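Getting rid of books: a progress report

Regular readers will remember that in March I announced, in this very newsletter and with some swagger, that I would be cutting my books down from 600 to 200 before the summer. Several of you wrote to wish me luck. One of you wrote to ask whether you could have the atlas. You can't, but thank you for your interest.

The figure of 600 came from a wet Sunday-ish sort of afternoon with a pencil and a pad, and it doesn't include cookery books, which live in the kitchen and have diplomatic immunity. The figure of 200 came from an article I read at the dentist's. I no longer remember what the article said would happen to me once I had 200 books, but there was a photograph of a woman looking very calm on a sofa, and I wanted that sofa.

I began with the easy ones. Everybody has easy ones. I had two copies of the same guide to Portuguese verbs, neither of which had taught me a verb. I had a manual for a word processor I last owned when my hair was a different colour. I had a novel with a bus ticket stuck in it at page 41, marking the spot where, years ago, I had evidently decided that the heroine could manage without me. These went into a box and I felt marvellous. I told people at work about it.

The second box was slower. The difficulty with the second box is that you start opening things. I sat down on the landing with a history of canals, meaning only to check whether it was the one I liked or the one I had been given, and when I next looked up it was dark and I had opinions about locks. (It was the one I had been given. I have kept it. It's very good on locks.)

By the third box I had developed a system. A system is what you invent when you want to go on doing the same thing but with labels. Mine had piles for Keep, Go, Ask My Sister, and Read First Then Go. I'll let you guess which pile was the tallest. Read First Then Go now stands beside the bed and has a lamp on it.

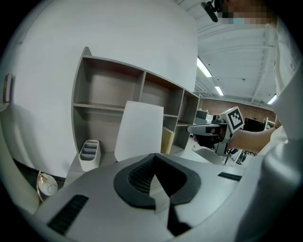

Built-in shelving in grey wood.

Then there is the matter of where the Go pile goes. I had imagined that the world was short of books and would come round with a wheelbarrow. The charity shop on Llorente Road took one box with good grace and looked at the next one the way you'd look at a neighbour's dog coming up your stairs. They don't want encyclopaedias. They don't want anything with a free disc in the back, or anything about the disc, or any travel guide old enough to quote prices in francs. They would quite like thrillers. I had already given away my thrillers, in a fit of seriousness, some years back.

So I tried selling. There is a service called Nulia which lets you type in the number from the back cover and tells you straight away what your book is worth. I can recommend it to anybody who feels they have been getting above themselves. My complete set of naval stories, bought one at a time with birthday money and read until the spines went white, came to less than the sandwich I was eating while I typed. A book on spreadsheets that I had never opened was worth more than the whole navy. I sold the spreadsheets and, out of loyalty, kept the fleet.

The parcel was meant to be collected by a courier, Virnus, between eight in the morning and six in the evening. I stayed in. At ten past six I had a message to say that they were sorry to have missed me. I had been sitting four feet from the front door in a hard chair, reading about canals. We tried again the day after, with the same chair, and that time they came while I was in the bath. The books went off in the end. I was paid, and I spent the money on a second-hand biography, as anyone would.

After that it was friends. If you have friends with houses, you'll find they're wary of you once word gets round. I have tried leaving books behind in people's bathrooms, and I have tried wrapping them up for birthdays. The couple I know on the top floor of Pisano Court came down to meet me in the street so that I couldn't carry anything up. They did take a gardening book, and they don't have a garden, so I consider that a kindness and have made a note of it for Christmas.

A few practical points, for those of you thinking of doing this yourselves.

Use small boxes. A large box of books can be filled by anybody and lifted by very few, and you'll find out which group you are in on the stairs.

Shake each one before it goes. So far I've recovered a library card, a pressed leaf, a ten-pound note of a kind no shop will now accept, and a letter I had plainly meant to post. It was a thank-you letter. I have posted it now with a short covering note.

Don't read the inscriptions. I know you will. I had a poetry anthology halfway into the box when it fell open at the front, and there was my grandmother's handwriting hoping I would get as much pleasure from it as she had. I haven't, as it happens. I have never got past the sonnets. It's back on the shelf at eye level, looking at me.

Don't let anyone help who likes reading. I had a friend over for an afternoon and by tea we had cleared one book between us, and she had it in her bag.

Take the money books, by which I mean the ones about tidying up your finances, and look at when you bought them. I found mine came in clusters, always in January. The same goes for the running ones. I have had, at one time or another, a great many plans to be somebody else by spring.

And so to the count, which I promised faithfully to print whatever it was. I did it with the same pencil on 9th July, going round twice to be fair. I don't have 200 books. I have sent off 207, a very respectable number, and I would like it noted that anyone skimming this page in a hurry may well see those three digits and think better of me than they should. You can do the subtraction for yourselves. You'll also need to add back the biography, the replacement for a novel I gave away and then missed, and the things I picked up at the church sale while dropping off a box at the church sale.

I did go back to the dentist, and the magazine had gone from the waiting room. Somebody there is evidently better at this than I am.

The offer stands for anyone who would like the manual for the word processor. It's in good condition, barely used, and the Portuguese verbs come with it. Postage is on me. The atlas is still not available.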